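Calls & Openings > Making and Repair
Last updated: February
Posted Friday by Hilkka Mustonen

Two people wanted for the utensil sorter build, Ilside shared workshop

We are looking for 2 people to join a small build at the Ilside workshop. The project is a tabletop robot arm that picks kitchen utensils out of a mixed pile and puts them away by type. Onni Kuusisto started it on his kitchen table and moved it to the workshop when the arm got too big for the room. Joonas Karppinen writes the control code. I do the wiring, the ordering and these notices.

The arm is a home build on a Pitkänen base, with a two-finger gripper and a small camera mounted at the wrist. It runs off an old desktop computer. We call the whole thing Okby, and that is the name on the shelf where the parts are kept.

At the moment the work is mostly picking practice. One of us steers the arm by hand to a spoon, closes the fingers on the handle, lifts, and saves the run. Shiny metal is the hard part. The camera sees a reflection where the bowl should be, and the software puts the edge in the wrong place. We practice on colored and plain spoons mixed in with other kitchen things, on a patterned surface, so that it does not learn to expect a clean table.
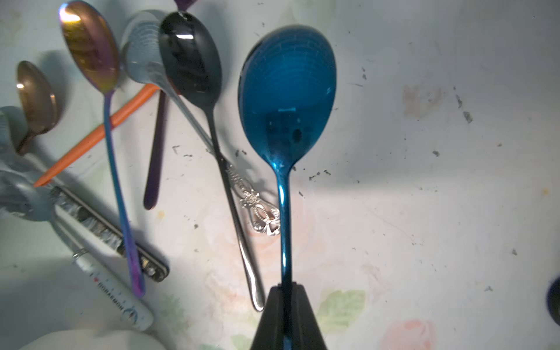

WHAT THE WORK IS

The first place is for someone to run picking sessions. You would lay out the utensils, steer the arm, and write down which grips slipped and where on the handle the fingers closed. We need 2000 saved picks before we change the gripper, and we are well short of that. A session is 40 minutes and then somebody else takes over. No coding needed. Patience is needed.

The second place is for someone who can make fingertips. The present ones are black and taper to a narrow end. They manage a slim handle better than a flat one. We would like to try softer pads and a wider tip. If you can cast rubber or use a 3D printer without help, this one is for you. Materials up to 20 euros a month are paid back against receipts.

HOURS AND PAY

Friday evenings, plus one other evening that we settle between us. Neither place is paid. You get a key to the workshop for as long as you are on the build, and you can use the bench for your own projects when the arm is off.

You should be 18 or over and ready to do the workshop safety hour with Vilho Kinnunen before your first session. Long hair tied back, no loose sleeves near the arm.

HOW TO APPLY

Leave a note in the Okby box by the workshop door, or ask for Onni on a Friday. Say which place you want, which evenings you have free, and one thing you have built or fixed. A photo of it helps. We will answer everyone before the end of the month.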